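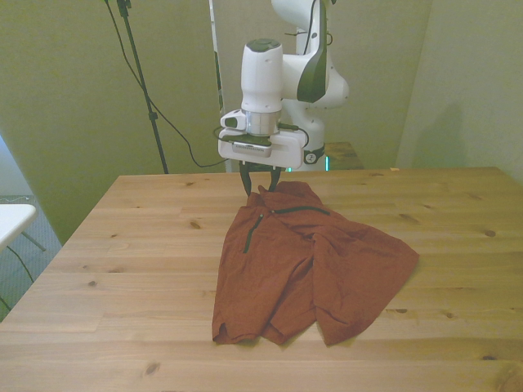 Kleidersammlung Vivum: Neue Hinweise zur Abgabe von Jacken, Hemden und Hosen

Die Sammelstelle Vivum hat ihre Hinweise zur Abgabe gebrauchter Kleidung überarbeitet. Die neue Fassung gilt ab Februar für sämtliche Annahmestellen des Trägervereins Tandum und ersetzt das bisherige Merkblatt. Anlass der Überarbeitung ist die gestiegene Zahl der Abgaben: Im vergangenen Halbjahr gingen 724 Säcke ein, im Halbjahr davor waren es 581. Der Vorstand von Tandum hat der neuen Fassung ohne Gegenstimme zugestimmt.

Im Mittelpunkt steht die Durchsicht der einzelnen Stücke am Sortiertisch. Nach Angaben der Leiterin der Sammelstelle, Yến Đàm, entfällt der größte Teil der Arbeitszeit auf Kleidung, die zerknüllt in den Säcken liegt und zunächst ausgebreitet werden muss. Dies gelte in besonderem Maße für leichte Oberbekleidung mit Reißverschluss. "Ein Stück, das glatt auf dem Tisch liegt, ist in wenigen Augenblicken beurteilt", erklärte Đàm bei der Vorstellung des Merkblatts. "Bei einem verdrehten Kragen oder einem nach innen geschlagenen Saum müssen wir jedes Mal von vorn anfangen."

Die Durchsicht erfolgt weiterhin auf hellen Holztischen. Von der zeitweise erwogenen Anschaffung beschichteter Arbeitsplatten hat der Verein abgesehen. Die vorhandenen Tische wurden im Herbst von der Schreinerei Zaugg abgeschliffen und neu geölt; auf dem hellen Untergrund heben sich nach Auskunft der Sammelstelle auch kräftige Farben wie Rostrot oder Orange gut ab, und die Umrisse eines Kleidungsstücks sind rasch zu erkennen.

Für die Abgabe gelten künftig folgende Bestimmungen. Reißverschlüsse sind vor dem Einpacken zu schließen. Taschen sind zu leeren. Kleidung ist gewaschen und vollständig trocken abzugeben; feuchte Ware wird an der Annahme zurückgewiesen. Ein Sack darf höchstens 5 Kilogramm wiegen. Größere Mengen ab 50 Kilogramm sind vorab telefonisch anzumelden, damit ein Stellplatz im Lager freigehalten werden kann. Schuhe werden paarweise zusammengebunden und getrennt von den Textilien angenommen.

Nicht angenommen werden wie bisher Teppiche, Matratzen, Stoffreste und Arbeitskleidung mit Öl- oder Farbflecken. Kleinere Mängel wie eine offene Naht oder ein fehlender Knopf sind dagegen kein Grund zur Ablehnung - solche Stücke werden gesondert abgelegt und der Nähwerkstatt übergeben.

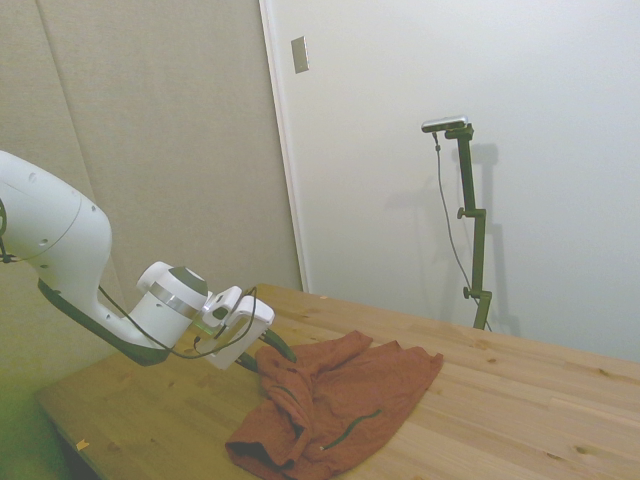 Durchsicht in festgelegter Reihenfolge

Auch der Ablauf am Tisch ist nun schriftlich geregelt. Jedes Stück wird einzeln aufgelegt und zunächst am Kragen oder am Bund ausgerichtet. Anschließend werden Ärmel oder Hosenbeine zur Seite gezogen, Falten von der Mitte nach außen gestrichen und die Säume umgelegt. Danach folgt die Prüfung von Reißverschluss, Nähten und Innenseite. Zuletzt wird das Stück gewendet und ein zweites Mal geprüft.

Csaba Farkas, der bei Vivum für die Einarbeitung zuständig ist, verwies auf die bisher uneinheitliche Praxis. Manche Kräfte hätten mit den Nähten begonnen, andere mit den Verschlüssen, und bei der Übergabe zwischen den Schichten sei mitunter unklar gewesen, welche Stücke bereits durchgesehen waren. Als besonders fehleranfällig nannte Farkas kurze Hosen aus dünnem Stoff. Diese würden im zusammengelegten Zustand leicht für Hemden gehalten und gelangten dann auf den falschen Stapel.

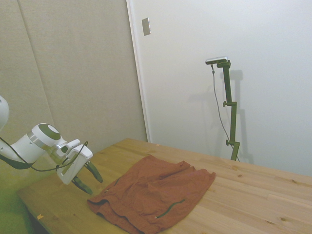 Geprüfte Ware wird nach Art und Größe gefaltet und in beschriftete Kisten der Marke Tokard gelegt, die der Verein bereits im Vorjahr beschafft hat. Die Beschriftung erfolgt auf der Stirnseite und umfasst Warengruppe, Größe und Monat der Durchsicht. Stücke, über deren Einordnung am Tisch keine Einigkeit besteht, kommen in eine eigene Kiste und werden am Ende der Schicht gemeinsam beurteilt.

Die Nähwerkstatt übernimmt weiterhin den Austausch defekter Reißverschlüsse bei Jacken. Für Hosen wird diese Leistung vorerst nicht angeboten. Über eine Ausweitung will der Vorstand im Frühjahr beraten, sobald die Abrechnung der Werkstatt vorliegt.

Die Annahmezeiten bleiben unverändert. Säcke können werktags von 9 bis 12 Uhr und von 14 bis 17 Uhr abgegeben werden; außerhalb dieser Zeiten dürfen sie nicht vor dem Eingang abgestellt werden. Das neue Merkblatt liegt an allen Annahmestellen aus und wird auf Wunsch per Post zugesandt. Rückfragen zur Abgabe größerer Mengen beantwortet das Büro von Tandum während der Annahmezeiten.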